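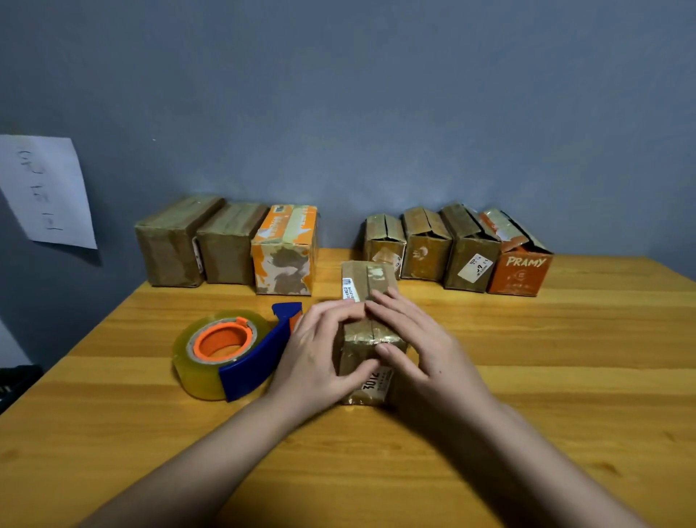
Cartons that have already been through the post once should go back out if the board is still sound, according to Margaux Poulain, who told the Magalhães parcel desk that the tape usually fails before the cardboard does. Her remark opened the discussion on the desk's revised packing procedure for reused boxes.

The procedure, adopted in January, covers small and medium cartons sent between the Isar and Lurnent depots. Top flaps are to be brought together at the centre seam and closed with one lengthwise strip, carried at least 75 mm down each end. A second strip goes across the face where the board is creased or an earlier layer of tape has lifted. Old labels are to be removed or fully covered before a new one is applied.

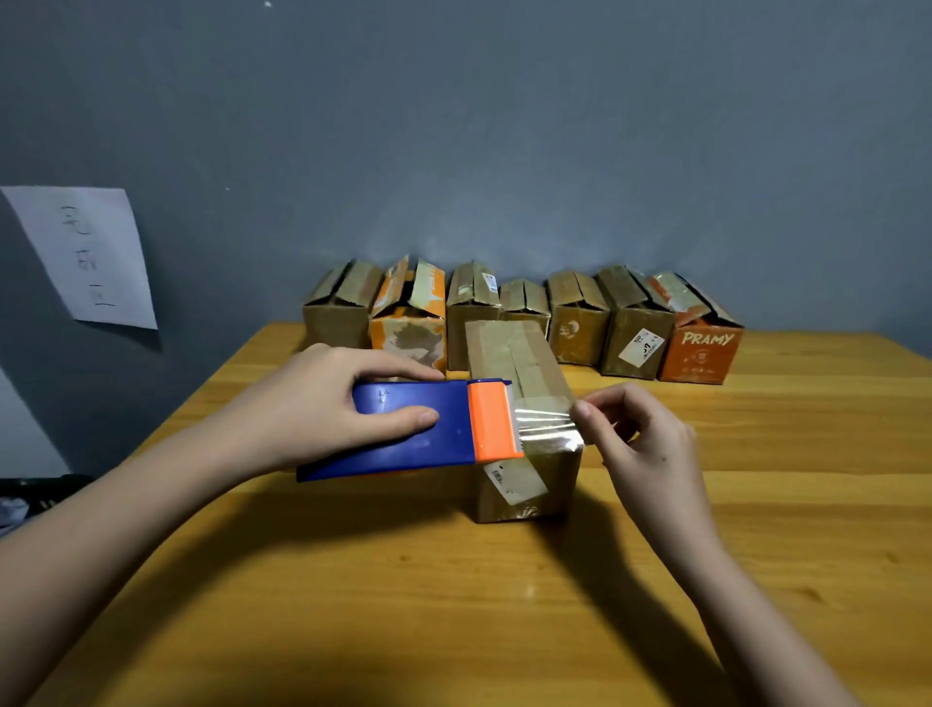 Florêncio Peixoto
Staff writer, freight and packaging

Clear tape over brown remains acceptable, provided it is drawn tight and pressed flat from the centre outward. The desk logged 2579 reused cartons over the trial period – 314 of them were retaped on arrival. Cartons with softened corners are sent to recycling.

Grerkus will supply tape to both depots under the existing agreement. Label colour is unchanged.

Last updated: May 2018

Related items
Lurnent depot extends parcel drop-off hours
Carton sizes: revised table for small freight
Isar cardboard recycling bay reopens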